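Rallum Two-Arm Cell: Set-up and Operating Guide
Section 7. Gripper stall on rigid objects

7.1 When to use this section

Use this section if an arm stops during a task with a large, hard object and the controller shows fault 184 (gripper load held too long). It applies to the left and right arms. For a stall with no object in the cell, go to Section 8.

Fault 184 means that a gripper has been pushing against something that did not move. The arm holds its last position and the motors stay powered. The cell may look idle when it is not.

CAUTION: Do not reach into the cell while fault 184 is showing. An arm under load can spring sideways when the object shifts. Press the stop button first and keep it pressed in until step 5.

7.2 Clearing the fault

1. Press the stop button. The arms will lose holding power and may sag.
2. Wait 50 seconds for the motor supply to discharge.
3. Support the upper link of the stalled arm with one hand. Keep your fingers away from the jaws and the elbow.
4. Move the gripper back from the object by hand until there is a clear gap. If the jaws are caught under a handle or in a seam, slide the object away instead. Do not twist the wrist.
5. Release the stop button and select Recover. Both arms return to the rest position at low speed.
6. Check the jaw fingers for bending or scoring. Replace them as a pair.

Note: If the arm will not move by hand in step 4, leave the stop button pressed and call Mornano service. Forcing the joint will damage the gearbox.

7.3 Checking the cables

A stall often pulls on the wrist cables, so check them every time.

1. Look along the cable sleeve from shoulder to wrist. Replace any broken cable ties.
2. Check the camera lead above each wrist. It should have enough slack for a full turn of the wrist and should not touch the floor mat.
3. Tuck in and tie any loose wires under the wrist before restarting.

7.4 Restarting with the object in place
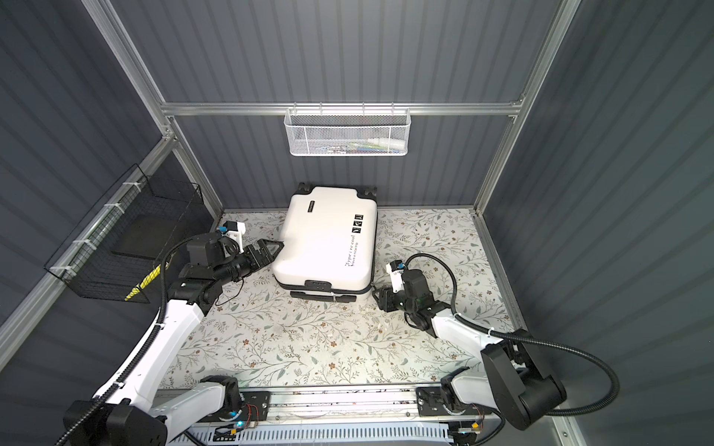
1. Set the speed limit to 2 on the controller dial.
2. Lay wheeled objects flat so that they cannot roll.
3. Move one arm at a time. Stop if the object slides or the mat starts to ruck up.
4. If the fault does not return, set the speed back to 100.

If fault 184 comes back on the same object, lower the grip force and repeat 7.2. After a second return, take the cell out of use and enter the fault in the log. At the Stotport site, send a copy of the entry to Selma Omerović.

Section revised Saturday, January 13, 2024. Checked by Senad Atanasov.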